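From: Mingxuan Han
To: Brellham woodworking list
Date: 3 Jul 2022
Subject: Re: Oil over old varnish?

Tan wrote:
> I have a table with the old varnish still on it. Can I put
> oil directly on top, or must I sand everything first? My
> neighbor says one coat of Tundel is enough.

Hello Tan, hello all,

I would not put oil on top of the varnish. The oil cannot go into the wood, so it stays on the surface and becomes sticky. I made this mistake in March with a shelf, and after 8 days it was still not dry.

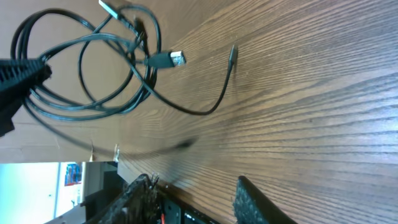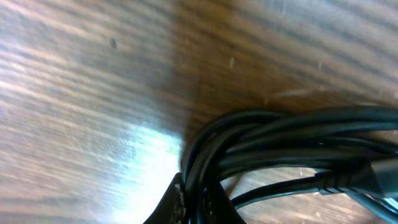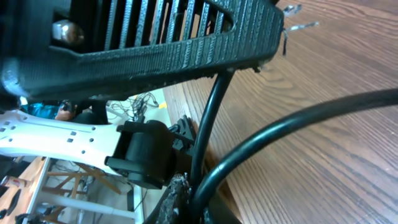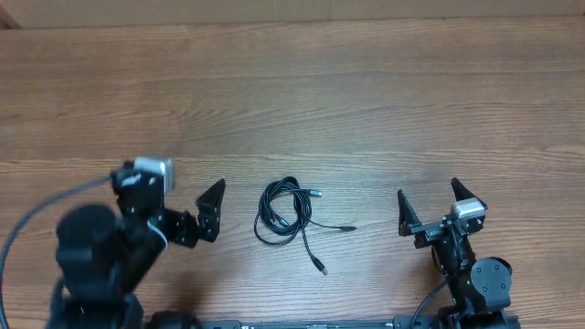

Before you decide to sand, please check what finish you really have. Put one drop of alcohol in a hidden place and wait 2 minutes. If it becomes soft, it is probably shellac, and you can remove it without much sanding. Look also at the surface from a low angle near a window. In my second picture the glare on the varnish is almost white, but you can still see the grain at its edges. On a dull finish you will not get such a bright spot. Small scratches, like in the first picture, are easier to notice this way too.

If you must sand, go with the grain and stop when the shine is gone - you do not need to reach 2000 grit for a table. I use a Denden block by hand, because my machine is too strong for thin veneer.

Does anybody know if Tundel is safe for a kitchen table? The label on my can is too old to read.

Best regards,
Mingxuan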